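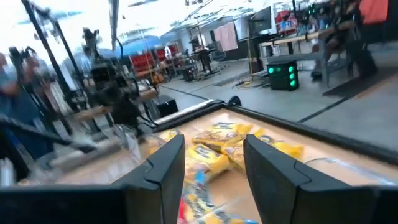 What Happens to the Crisp Packet? A Term Project on Snack Packaging and Where It Ends Up

Home | Projects | Student Work | Library | Contact

We use cookies to remember your settings and to see which pages people read. Accept | Manage choices

By Ffion Gough and Tetteh Ackah
May 27, 2025

Where the idea came from

Tetteh and I have shared a bench in the foyer at lunchtime for most of the year, and the bin next to that bench is always full by half past twelve. One day in April we got talking about what was in it, and nearly all of it was snack packets, and neither of us could say with any confidence whether a single one of them could be recycled. Tetteh thought they were foil. I thought they were plastic with something painted on the inside. We asked our tutor and she said, very kindly, that it sounded like a project, so we only have ourselves to blame for the weeks that followed!

What a packet is made of

Most crisp and snack bags are a thin plastic film, very often polypropylene, with an extremely fine layer of aluminium on the inner side. So we were both partly right, which kept the peace. The metal layer keeps out light, air and moisture, and those are the things that make a crisp go soft and the oil in it taste stale. The printing usually sits between two layers of film, so the colours don't rub off on your hands.

There is an old kitchen test that we repeated on everything we collected. You scrunch the packet in your fist and then let go. If it springs back open it is most likely plastic film, and if it stays in a ball it is most likely foil. Every snack bag we tried sprang back. The only things that stayed scrunched were some sandwich wrappings from home and the lid of a yoghurt pot, which Tetteh's little sister had given us as her contribution to science.

How we collected our data

We put a marked box beside the ordinary bin in each of 5 places in the college and asked people to drop their empty packets in it. We emptied the boxes at the end of every day, shook out the crumbs (a horrible job, and we would advise anyone repeating this to wear gloves and do it outdoors) and sorted the packets on the big table in the resource room. By the end of the collection we had 1833 packets. Of these, 1429 were single bags of crisps or other savoury snacks, 343 were sweet or chocolate wrappers, and the rest were too torn or sticky to put in either pile with a clear conscience.

We also handed out a short questionnaire. We asked people where they thought a snack bag should go when it was empty, and whether they had ever taken one to a collection point. A good many people wrote that they put them in with the mixed recycling at home and hoped for the best, and I must admit that my own family was doing exactly the same until I started writing this.

Where the packets can go

Our local kerbside collection does not take plastic film of any kind. The two nearest places that do are the Sovport shop by the bus station, where there is a collection bin just inside the doors, and the community room at Garba House, which takes film on certain mornings. We walked to both. The Sovport bin was easy to find. Garba House was shut when we arrived, and the notice with the opening times had faded so badly that we had to ring up later to ask.

We wrote to two firms as well. Jenix, who run the college vending machines, sent us a friendly reply to say that they would consider placing a collection box beside the machines if the college agreed to empty it. Vuston, who take away the college's general waste, told us that film in our bins is sent for energy recovery – burned, in other words, with the heat used to make electricity.

What we would do differently

We left exam week out of our collection, and we both suspect people eat a good deal more then. We also should have weighed the packets as well as counting them. They are so light that a whole sack feels like nothing at all, and a weight would have made that point far better than we managed in our talk.

Our boxes are still out in the foyer, and Tetteh takes the full sacks to Sovport on his way home. If you would like to take over the rota next term, please leave a note for either of us at the library desk.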